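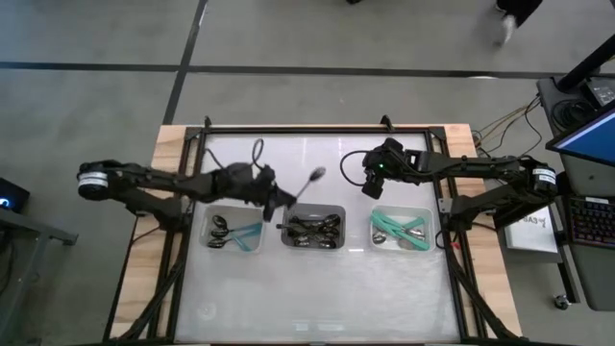
Sunita Esposito asked whether the fraud notes could be split by how the card data was taken, and most of the layout described in this file follows from that request. She was reading the first release and kept running into gas pump cases mixed with parking meter cases and phone calls from people pretending to be the bank.

Tondance
A set of written reports about payment card fraud, with labels

What is in it

Tondance holds 800 short reports written by people who lost money, or nearly lost money, through a payment card. Each report is between one sentence and a page long. The writers told us what they noticed, when they noticed it, and what the bank said when they called.

Reports were collected through a form on the Semley consumer help site. The form was open until May and is now closed. Writers had to tick a box agreeing to release before the text could be sent. Reports without the box ticked were never stored.

The language is English throughout. Spelling and punctuation are left as written, including all caps.

Files

reports.csv - one row per report
labels.csv - one row per label, joined to reports by report_id
splits.csv - train, dev and test assignment
changes.txt - what moved between releases

Dev and test have 100 reports each. Everything else is train. Reports that describe the same incident, such as two people in one household, always land in the same split.

Columns in reports.csv

report_id - a string, stable between releases
text - the report after redaction
place_type - gas station, ATM, store, restaurant, online, phone, other
noticed_by - self, bank, family, merchant, unknown
refunded - yes, no, partly, pending, unknown
days_to_notice - whole number, blank if the writer did not say

The refunded column shows what the writer knew at the time of writing. A value of pending was never followed up, so please do not read it as a no.

Labels

There are 5 labels for how the card data was taken:

skimmer - a device attached to a card reader
shimmer - a thin device placed inside the chip slot
phish - the writer typed or read out the details to someone
breach - a merchant or service lost the data
unclear - the report does not give enough to decide

Two people labeled every report without seeing each other's work. Abrehet Worku settled the cases where they differed. Skimmer and shimmer were the hardest pair to separate, and most writers do not know which one it was. When the report only says "something in the machine," the label is skimmer. We know this makes skimmer too broad. If your work does not depend on the difference, merge the two.

A report can carry more than one label. Someone whose card was skimmed in the morning and who then got a call from a fake fraud department has both skimmer and phish.

Redaction

Names, card numbers, street addresses, phone numbers and the names of banks are replaced with a tag in square brackets, for example [BANK]. Dollar amounts are kept. A first pass was done by script and then each report was read by a person. Natanael Bastos found that the script missed account numbers written with spaces between the digits, and those were fixed by hand in the second release.

If you find personal details we missed, write to the maintainer with the report_id only. Please do not paste the text into a public issue.

Known problems

The writers chose to write in. People who got their money back quickly are probably underrepresented, and so are people who never noticed a charge. Do not use this set to estimate how common any type of fraud is.

Nearly 300 of the reports are about gas stations. Semley had a help page on pump fraud linked from its front page while the form was open, and that pulled the numbers up. A classifier trained on the full set tends to guess skimmer whenever the word "pump" shows up, even in a report about a fake receipt email.

days_to_notice is blank more often than not. Some writers gave the day the statement arrived, others the day they opened it. We did not try to fix this.

Loading

The CSV files are UTF-8 with commas and double quotes. Some reports contain line breaks inside the text field, so a reader that splits on newlines will fail. Set keep_default_na to False in pandas or the blank cells will turn into NaN and the join script will complain.

License and contact

The text and labels may be used for research and teaching with credit to the Tondance project. Commercial use needs written permission. Trying to identify a writer is not allowed under any terms.

Maintained by Marianna Śliwiński. The join script and the split code were written by Szymon Kwiatkowski, who also handles requests to remove a report. Removed reports leave a gap in the numbering and are listed by report_id in changes.txt.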